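Chapter 4
Radio Hosts and the Art of the Tall Story

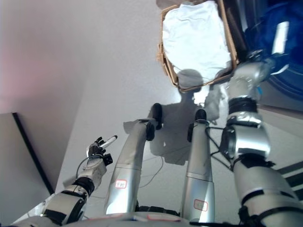 I got my start in satire at a community station called Hellach Radio, where I wrote gags for the breakfast host, Bogdan Marinescu. He paid me in muffins (good ones, mind you). My first proper piece had him suing his own jingle for defamation. It ran to 300 words and I thought it was a masterpiece!

My editor, Aurelia Văduva, crossed out all but 27 of them. What she kept was the judge's ruling, written dead straight, with the jingle ordered to apologise in a minor key. I sulked for a bit and then read it aloud, and she was right — the straight face was doing all the work.

So in this chapter we're going to look at the mock news report. We'll start with the court story, my favourite, and pull apart three pieces from the Zesow student paper to see how they borrow the colour and rhythm of real reporting. You'll also write one of your own. Keep a real newspaper beside you as you read, and mark any sentence that sounds stuffy. You'll want to pinch it later.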